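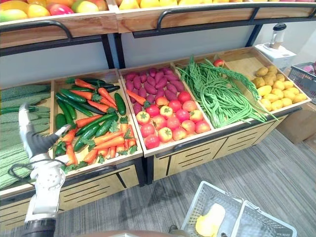 Ximena Sepúlveda wrote to us in April that a safety rule is worth little until the people who will stand next to the machine have tried to follow it, and asked when shop workers would get a say in ours. The answer is this summer, and we are looking for people to take part.

Call for participants: shop-floor rules for picking robots

Julladura is writing a set of working rules for robots that handle fruit and vegetables in stores. The draft has 43 rules. They cover how close a person may stand while an arm is moving, who may stop it, what is done with dropped produce, where baskets and boxes may be left, and what gets written down after a stop. We need people to work through the draft with a robot at a produce display and tell us which rules are unclear, missing or impossible to keep to.

Who can apply

You can apply if you are 18 or over and have worked at least one year in a grocery store, market or produce warehouse. Stockers, order pickers, cleaners and shift leads are all welcome. You do not need any experience with robots. We have 84 places and will try to fill them with people from stores of different sizes.

What you will do

Each participant comes to the Wilard test hall for two sessions of three hours. In the first you read part of the draft and do ordinary tasks near the display, such as filling a basket from a list or tidying a bin, with the arm running at reduced speed. In the second you act as the shift lead and decide when work stops and when it starts again. The produce is artificial. A trained operator is present the whole time with a hand on the stop button, and you may leave at any point and still be paid for that session.

Please wear closed shoes and short or fitted sleeves. Long hair must be tied back. Lanyards and loose jewelry stay in a locker – this is rule 11 and we do not make exceptions.

Pay and records

Participants receive $700 for both sessions, paid within two weeks of the second. Travel by bus or train is refunded with a receipt. Sessions are recorded on video. Recordings are used only for revising the rules and are not shared with your employer.

How to apply

Send a short note with your job, your years of experience and the times you are free to the study desk at Begay House, attention Vustodier study. Evening and Saturday sessions are available. Tell us if you need an interpreter or step-free access – the hall has a ramp at the side door. We reply to everyone, including people we cannot place.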